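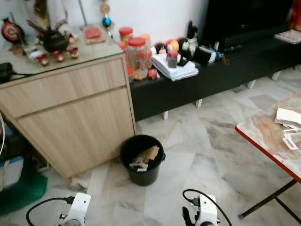

As duas garras vistas da câmera da cabeça.

Fórum > Manutenção e calibração > Braço duplo, garra paralela

Tópico: Cabo da garra direita e perda de pacotes na câmera de punho

eixo_seis
Registrado em: abril
Mensagens: 242

Bom dia. Célula móvel com dois braços, controlador Penner, garras Akodlow com carcaça branca, montada numa sala comum com mesa dobrável. O controlador acusa perda de comunicação com a câmera de punho direita sempre que a junta 6 passa de 90 graus. No braço esquerdo o erro não aparece com o mesmo programa.

O que já foi feito:
Troca do cabo por outro do mesmo lote. Sem mudança.
Reaperto do conector na carcaça da garra. Sem mudança.
Troca de porta no hub. O erro acompanha o braço, a porta não interfere.

O log registrou 1.401 pacotes perdidos num ciclo de 30 minutos. Com a junta 6 parada, zero. Os cabos fazem um laço livre por fora da carcaça, como veio de fábrica. Alguém já mexeu nesse roteamento?

torque_nominal
Raio de curvatura. O laço de fábrica fica curto quando o punho gira, e quem absorve a torção é o conector. Abra o laço, prenda na penúltima junta com velcro (abraçadeira plástica marca a capa) e repita o teste. Se o cabo substituto é do mesmo lote, a troca não elimina a hipótese do cabo.

bancada12
Discordo do diagnóstico. Laço curto dá falha intermitente em qualquer ângulo depois que o condutor cansa. Falha que só entra acima de um ângulo fixo, para mim, é a trança de malha encostando no corpo do conector. Meça continuidade entre malha e carcaça com o punho em 0 e depois em 90. Leva menos tempo do que refazer o roteamento.

eixo_seis
Medi hoje. Malha isolada em 0, isolada em 90. Também rodei o ciclo com o braço esquerdo fazendo o movimento espelhado e não houve perda.

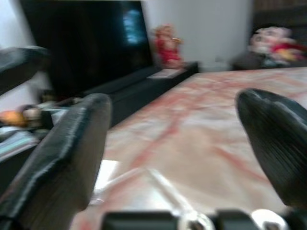

A taxa de quadros da câmera de punho está em 30 e a exposição no automático. Em movimento rápido a imagem borra bastante e o detector perde a borda da mesa, mas isso é outro problema e não explica pacote perdido. Cito porque alguém vai perguntar.

torque_nominal
Ia perguntar mesmo. Exposição automática em ambiente interno alonga o tempo de obturador. Fixe em manual e aumente o ganho. Faça isso depois de resolver o cabo - duas alterações ao mesmo tempo e você não sabe qual funcionou.

clunda_usr
Uso o mesmo conjunto com o software Clunda. Antes de mexer em cabo, confira o offset da junta 6. Se o zero está deslocado, os 90 do programa são mais do que 90 no eixo real e o cabo está sendo esticado além do previsto. Aqui foi isso.

bancada12
Offset errado apareceria também no erro de posição da garra. Ele não relatou erro de posição.

clunda_usr
Não relatou porque não mediu. Com dedos compridos e tolerância folgada, um desvio pequeno no punho passa despercebido.

eixo_seis
Medi então. Procedimento: braços na posição de referência em frente à mesa, esquadro apoiado na face da carcaça da garra, leitura do encoder com freio aplicado. O braço esquerdo bateu. O direito estava com o zero da junta 6 deslocado, fora da tolerância do manual.

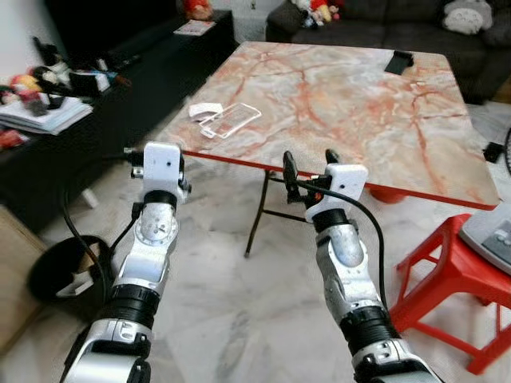
Refiz o zero, salvei no controlador e reiniciei. Depois repeti o ciclo completo com o laço de fábrica, sem velcro. A perda caiu para 242 pacotes. Melhorou, mas não zerou.

torque_nominal
Ou seja, offset mais laço curto. Ponha o velcro.

bancada12
Retiro a malha. Mantenho que o conector sofreu com o esforço e deve ser trocado. A Clarnside vende o conector avulso, com alívio de tração metálico.

eixo_seis
Velcro colocado na penúltima junta, folga conferida com o punho nos dois extremos. Zero pacotes perdidos em dois ciclos seguidos. O conector fica encomendado, troco na próxima parada. A exposição vou tratar em tópico separado.

clunda_usr
Anote a leitura do encoder de hoje e compare daqui a um mês. Se o zero andar de novo, é parafuso do flange.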